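The Budget Reissue Is Eating the Record Collection

2019-12-11

Type any old orchestra leader into a streaming service and count the albums. Not the real ones, the other ones. Same twelve songs, a new cover with a sunset on it, a title like Golden Evening Moods. Copyright line says last year. The recording is older than the person who uploaded it.

I spent most of September inside this stuff. Easy listening, mambo, mood strings, choirs going ba-ba-ba over a brass section. I wanted to know who puts it up, and why so much of it, and whether anybody should mind.

Short version - yes, a bit. Longer version follows.

Start with Drellum. Drellum is a label if you're generous. No office I could find, a web page with a logo and a mail address. The catalog runs to 3000 albums. None of them recorded by Drellum. It's all material that fell out of copyright in Europe, mostly pre-1963, which anyone there can press, upload and sell as far as the recording goes. The songs are a separate matter, the writers still get paid, or their grandkids do. But the tape itself is free. So up it goes.

And up it goes again. One dance band side, a foxtrot, I found on 182 different Drellum compilations. Same take. I know it's the same take because the second trumpet fluffs a note going into the bridge and he fluffs it every single time. I started to feel sorry for him. One bad second in a studio and it's on Cocktail Hour, Dinner for Two, Christmas by the Fire (it isn't a Christmas song) and Latin Nights (it isn't that either).

The economics are thin but they work. An album costs nearly nothing to put up. A few plays a day each, spread over thousands of albums, and you've got a small wage. Nobody has to love the music. No one has to have listened to it, and you can tell. I found a Drellum album with one track on it twice, side by side, spelled two ways.

Gadeo does it a little better. Gadeo reissues fewer things and at least keeps the original running order, so if you want a 1958 LP as an LP you can have it. Credits too, most of the time. Composer, lyricist, arranger if you're lucky. The arranger is the one who gets lost. On this kind of record the arranger is the whole thing, the tune you already know, it's what happens behind the tune that you paid for. And there's no box on the upload form for it, or there is and it gets skipped. So the person who had the idea of doubling the voices with the trombones ends up nowhere.

Sound is the other problem. Where do these transfers come from? Often a CD from the nineties. Sometimes a worn LP with the noise reduction turned up till the cymbals sound like somebody shaking a bag of frozen peas. I played a Gadeo transfer next to my own scratched copy, bought for a dollar, and the scratched copy won easily. Crackle and all. There was air in it. You could hear the room.

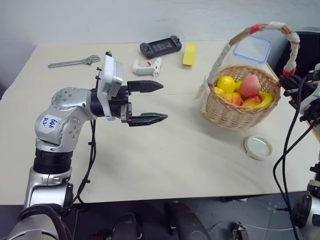

Which brings me to Petersen, the outfit everyone in collecting circles told me to try. Petersen does 4 releases a year. Four! From the best source they can get, which means master tape when a tape exists and a clean pressing when it doesnt. Their booklets are long and a bit dull and I read every word. Session dates, the order the takes were done in, which hall. They list the second trumpet. I checked.

A Petersen set costs real money and sells maybe to the same couple hundred people over and over. The last one, a box of light orchestral sides, was pressed in a run of 200 and I missed it. Went to bed thinking about it, got up, gone. Now it's going for triple on the resale sites and I'm not paying that. I'm probably paying that.

So that's the choice as it stands. Everything for nothing, badly labeled, or almost nothing, done right, sold out.

There's a middle and it's Asik. Asik isn't a label, it's a database, a free one, run off donations and stubbornness. People type in what's printed on the record in their hand. Matrix numbers, publisher, the small print on the back of the sleeve. Then someone else argues with them. The arguments are the best part. I read one thread, pages long, over whether a flute on a 1961 album is one player overdubbed or two in the room. Not settled. Tempers lost.

But you can take a mystery track from a Drellum comp, look up the length and the title, and with some patience find out what it really is. I did it for a whole album one rainy evening. Romantic Strings Forever, sixteen tracks. Came from five different LPs, three different orchestras, two countries. One cut wasn't strings at all, it was a vibraphone quartet. Best thing on there. I'd never of found it otherwise, and I now own the LP, so I suppose I owe Drellum a thank you. Grudging one.

That's the argument on their side and it's not a stupid one. Music that isn't up is music that's gone, for most people. Those mood records sold by the truckload and then went to the thrift store and then to the dump. The big companies who own the tapes aren't in a hurry. A bad copy of a lovely thing can still send you off looking for the good copy. Worked on me.

What I'd like is small. Put the original album title in the notes. The year it was recorded, as well as the year you clicked upload. The arranger. It's a line of text. The streaming services could ask for it tomorrow and the whole mess would be half as bad by spring, though I wouldn't hold my breath, they get paid per play same as everyone.

Meanwhile if you're new to this and want somewhere to begin - go to the dollar bin first. Any record with a choir and no soloist named on the front. Check the back for the arranger's credit, if it's in decent sized type thats a good sign. Take it home, clean it properly, play it loud. Then look it up on Asik and see who else was in the room.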